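Collecting demos in a simulated backyard: how many do I need, and how varied?

Posted in Simulation and Data, July 2019
Tags: demonstrations, teleoperation, two arms, outdoor scenes

Maiara Fontes

Hi all! I've been reading this board for months and finally have something worth asking. I'm building a set of examples for a policy that moves a two-armed robot around outdoors and, later on, has it pick things up from the ground. All of it is in simulation for now. I drive the robot by hand with a pair of controllers, the sim records what the robot sees plus the arm and base commands, and each run gets saved as one episode. It's a hobby project that got out of hand (my kitchen table is now a teleop station) and I'm having a great time with it.

My yard scene is called Gruvley. I'm at 300 episodes in it so far. Every episode starts from one of 3 spawn points, and I run at 30 steps a second, so the files pile up fast. The first part of each run is pure driving over the grass, no objects placed, arms held low in front. The second part will have the actual picking.

My robot-side view in the driving part looks like this at the moment, with the fence at the back and the tall tree dead center, which is how I like to line up before I set off:
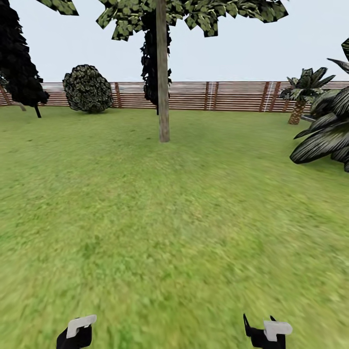

Troels Ketilsson wrote to me that 300 runs in one yard is really one run with a lot of noise on it, and that I should stop recording until I have more yards. He may be right! But I trained a small policy on what I have and it does drive to the goal in most of my tests, as long as I start from one of the same spawn points. Move the start over by a couple of meters and it wanders off toward the fence and parks there. I find this both funny and a bit worrying.

So, things I'd love to hear about from people who have done this:

How many episodes do you collect before you change the scene? Is it better to do a few in each of many yards, or a lot in one first so you know the pipeline works?

Do you keep the driving with no objects in the same set as the picking, or train them apart? My gut says keep them together so the model learns that the grippers can just be held still and open for a while. But then most of my frames have nothing happening in them.

And does the grass matter? Mine goes smeary near the robot when it moves and I can't decide if I should turn that off. I kind of like that it isn't too clean.

Thanks in advance, and sorry for the length. I can post my recording script if anyone wants it.

Cremilda Pacheco

Fun project! I've done two rounds of this with an older sim called Plarton and made most of the mistakes you can make, so let me save you a few evenings.

First, your spawn points. Parking at the fence is exactly what I'd expect from 3 starts. The policy has learned three paths and has no clue what to do between them. Before you build a single new yard, draw the start position at random over the whole lawn, and turn the robot to a random heading too. You said you like to line up on the tree before you set off – please stop doing that! If every run begins with a tall trunk in the middle of the view, the model can use the trunk as its starting gun, and you'll only find out when the trunk is somewhere else. Start some runs facing the fence. Start some facing away from it, or right up against a bush. They're annoying to drive and they are worth more than the easy ones.

Second, record recoveries. This made the biggest difference for me. Drive off course on purpose, stop recording, then start recording and drive back. You want the way back in the data and you don't want the way out. I mixed these up the first time and trained a robot that was very good at leaving the path.

On scene count, I don't agree with Troels that you should stop until you have more yards. Your pipeline works, you've trained something, it does a thing, and that's a great place to be. I'd do this:

Throw out or set aside half of the runs from your spawn points. Keep the ones with the smoothest driving.
Record new ones in Gruvley with random starts until a test from a random start mostly works.
Then swap the plants around, move the fence, change the light, and record a smaller batch per layout.

My final set was 1,000 episodes, and I'm pretty sure a good part of it was dead weight from the early days. If I could do it over I'd have moved on from my first layout much sooner.

Driving and picking: I kept them together, with a label on each episode for which part it was. With the label you can change the mix at training time and you never have to record again just to try a different split. For the frames with nothing going on, look at how your arm commands are stored. If they're written as changes from the last step, then driving gives you long stretches of zeros, and the model gets very comfortable with zeros. Mine froze above the object with both arms out, perfectly calm, for as long as I let it. Sampling the picking episodes more often fixed most of it.

Oh, and hold out a layout from day one. Never record training runs in it. I know it's tempting when you've just made a nice new yard!

Solange Cordeiro

more yards. also turn the blur off

Tania Gamage

Seconding nearly everything from Cremilda, especially the recoveries. A couple of things to add.

I wouldn't turn the blur off, or at least not everywhere. Make it a setting that varies per episode. If you ever want to go to a real robot, its cameras will smear the ground when it moves as well, only in a different way, and a model that has seen both sharp and smeary grass will care less. Same for sky color and shadows. These cost you nothing, because if your sim saves the full state you can replay your old runs and render them again with new settings. Check that first! I re-rendered a whole set over a weekend and got more out of it than from a month of driving.

Be careful though – replaying only helps with looks. It doesn't give you new paths, so it won't cure the fence parking.

About 30 steps a second: for driving I'd keep recording at that rate but train on every third step or so. The frames next to each other are nearly the same, and you'll get through training a lot quicker. For the picking I'd leave it as it is, at least until you see how fast you move your hands.

One more small thing. Write a note with each session: which controllers, which settings, how tired you were. I'm serious about the last one. My late-night runs from the Toledo set have a wobble in them that I can spot in the plots, and the policy picked it up faithfully. I now stop after an hour, have something to eat, and come back.

I use Esance for sorting episodes by length and it flags the odd ones, such as runs where I bumped something and sat there thinking. A spreadsheet would do the job too.

Maiara Fontes

Wow, thank you! Random starts are in as of tonight and it's so much harder to drive, which I guess is the point. I tried a handful facing the fence and kept turning the wrong way, so you'll be glad to know I already have material for recoveries.

The state does get saved, so I'll try the re-rendering next. Arm commands are stored as changes, yes, ouch. Cremilda, did you switch to absolute positions in the end or just change the sampling?

Cremilda Pacheco

Just the sampling. I meant to try absolute positions and then I got a new layout working and forgot all about it. If you try it, please post what you find!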